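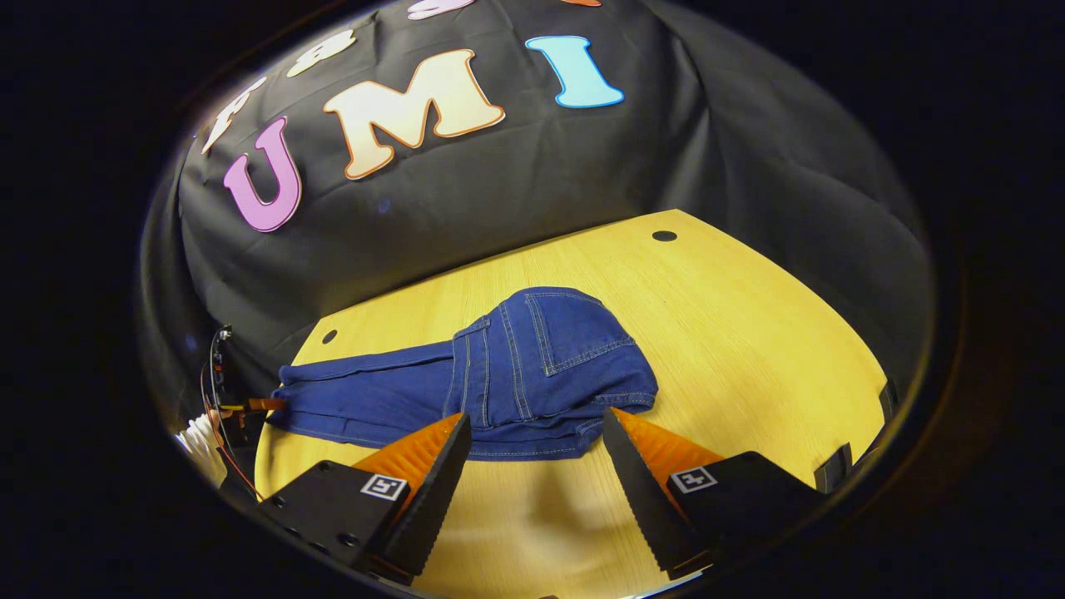
Photo: Alois Hofstetter

Folding Jeans, Badly and Then Better
Project report, Everyday Textiles module

What I set out to do

My project started with a drawer that wouldn't shut. I own too many pairs of jeans for the furniture I've got, and every time I moved one pair the rest slumped forward and jammed the runner. So when we were asked to pick a household task and study it properly, I picked folding jeans. Līga Sepp, who taught the module, asked whether I was sure there was enough in it for a whole report. There was too much, as you'll see from how little I say about ironing.

The question I settled on was this: which fold takes up the least room in a drawer, and which one still looks like a fold after somebody has rummaged through it?

The table

I worked at the light yellow wooden table, the one with the small round holes in the top and the black cloth hung behind it with the foam letters on. Dark blue denim shows up really well on a top that pale, and you can see straight away if a leg has gone crooked. The gold stitching turned out to be the most useful thing of all! I began by trying to line up the edges of the legs, which is hopeless because denim edges roll. Once I started following the double stitching along the leg seam instead, my folds got a lot straighter.

The back pocket became my other landmark. If the pocket ended up flat and facing upwards, I knew the seat was lying properly underneath it. If it was tilted, something was bunched up below and the whole parcel would be fat at one end.

The three folds

I gave each one a name so I could keep my notes straight.

The Camenzind is the one on the sheet Alois lent me: one leg over the other, crotch point tucked in, then thirds. It makes a tidy rectangle and it's what most shops seem to do.

The Stodholm is a roll. You lay the legs together, fold the waistband down a little and roll from the waist to the hems. Very quick, and quite fun, but thick denim fights you and the roll loosens as soon as you let go of it.

The Adetti is my own, and it's really just the first one with an extra fold so that it stands up on its edge. I'm a bit proud of it — possibly more than I should be.

I folded 123 times in all, with each fold done the same number of times. My average for the Camenzind was 30 seconds and for the Adetti 44 seconds. I didn't manage a fair time for the roll, as I kept stopping to squash it.

What I found

For space, the Adetti won. I could fit one more pair in the drawer than with flat stacks, and I could pull a pair from the middle without the others coming along for the ride. For speed, the Camenzind was better, and I'd still use it for a suitcase. The roll came last on everything apart from enjoyment.

The bit that gave me most trouble was the waist and seat. The legs are easy, they're just two long flat shapes, but the top of a pair of jeans is thick and curved, with pockets and seams piled on each other. If you fold the leg first and leave the seat in a heap you have to undo it all. I did this a lot in the first week. Smoothing the seat out before touching anything else saved me more time than any clever fold.

What I'd change

I only used jeans of one weight, so I can't say much about stretchy ones or very stiff ones. I'd also like other people to do the folding, as by June my hands knew the moves and I was no longer a fair test of how hard they are to learn. Alois had a go at the Adetti from my written steps and got stuck at step two, so those have been rewritten and are in the appendix.

My drawer at home shuts now. I've moved on to the jumpers.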